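Trulow planning group, update of 13/09/2020. Release 5 of the Prosach motion planner is now available to partner institutions.

The principal change concerns grasp selection. The planner now ranks candidate grasps by clearance from the table surface before it considers path length.

Mwende Muli has rewritten the collision checker. It may be called separately from the planner, and the earlier interface will be withdrawn in May.

The simulation suite comprises 179 test cases, of which 14 are new. All new cases concern objects that are not standing upright.
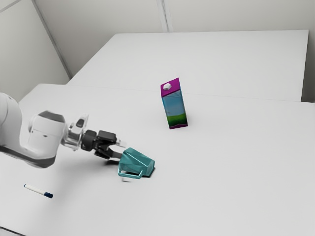
Grasp selection for fallen objects is tested in simulation before any trial on hardware. With a mug on its side, the handle becomes part of the collision model close to the table – the lower finger must be planned with that in mind. The carton and the marker pen are treated as obstacles.

Questions on the test suite should be addressed to Ieva Dzene.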